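3.2 Materials and Work Surface

The garment trials reported in this section were carried out at the Hebden textile care laboratory under the supervision of Leanne Ashworth. They concern a single household item, the short-sleeved knit T-shirt in heather gray, and the state in which it reaches the folding table. Figure 2 shows the shirt fabric and the white tabletop on one occasion. 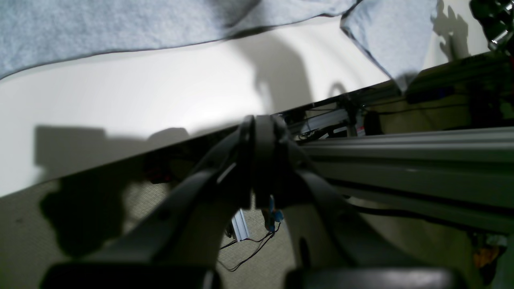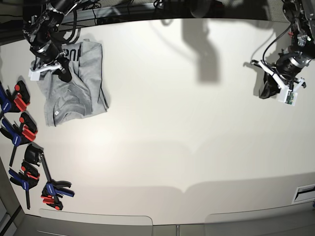
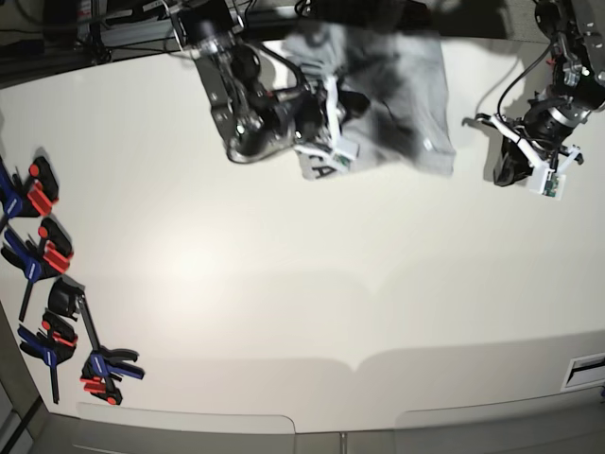
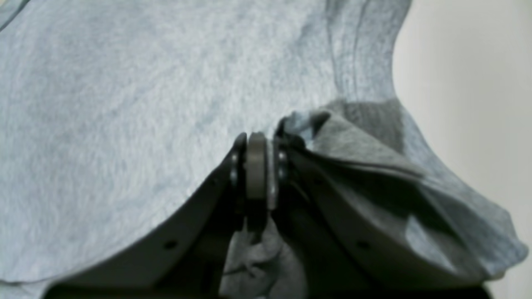
Figure 2. Gray heathered fabric at the white table, in four views. The second and third views are from above, with bar clamps along the left side of the table; printed lettering is partly visible on the shirt in both. The fourth is a close view of the knit, with a seam and a hemmed edge.

3.3 Description of Starting States

Previous work on home laundry has tended to treat the unfolded garment as flat. Shirts taken from a dryer or a basket are seldom flat, and the time spent before the first fold is often longer than the time spent on the folds themselves. We therefore recorded the starting state of each garment before any fold was attempted, using the scheme drawn up by Pauline Furnival for the earlier Halach survey.

The scheme recognizes 2 broad states. A garment is recorded as "bundled" when the sleeves and hem cannot both be found without moving the cloth. It is recorded as "spread" when the hem can be traced along its full length and at least one shoulder seam is in view. Garments that fall between the two are recorded as bundled. The full set contains 3,082 entries, of which 553 were set aside for a second reading by a different member of staff.

Heather gray was selected for practical reasons. The mixed light and dark fibers make it hard to tell a shallow crease from the ordinary pattern of the knit, and readers reported more doubt over this color than over plain white or navy. Seams and hems gave a more dependable guide. Where a printed design was present, readers were told to use it to establish which side of the shirt faced up, but to disregard it when judging whether the cloth was spread. A design may be largely hidden by one fold while the rest of the shirt lies open.

3.4 Handling Before Folding

Each garment was lifted by its upper part, allowed to hang, and lowered again. Staff were asked to avoid pulling on a sleeve, as this was found to twist the body of the shirt and to leave a diagonal crease that later smoothing did not remove. No limit was placed on the number of lifts. Garments that remained bundled after repeated lifting were kept in the set and marked accordingly.

The state of the table surface was also recorded. A plain white top was preferred throughout, although pale gray cloth shows less contrast against it than darker garments do. Shadows near the hem caused some disagreement in the January readings, and the written guidance was revised to state that an edge must be traced along the cloth itself.

Clamps and other hand tools were permitted on the table provided that they stayed outside the area used for folding. Their positions were not standardized. A comparison of 200 entries, made at the Povby site, showed no clear link between the placement of tools and the recorded state of the garment, and the matter was not taken further.

3.5 Limits of the Record

The record covers knit shirts only. Woven shirts with collars and buttons were handled under the separate Jumier protocol and are excluded from the totals given above. Fabric weight was taken from the care label where one could be read and was otherwise left blank.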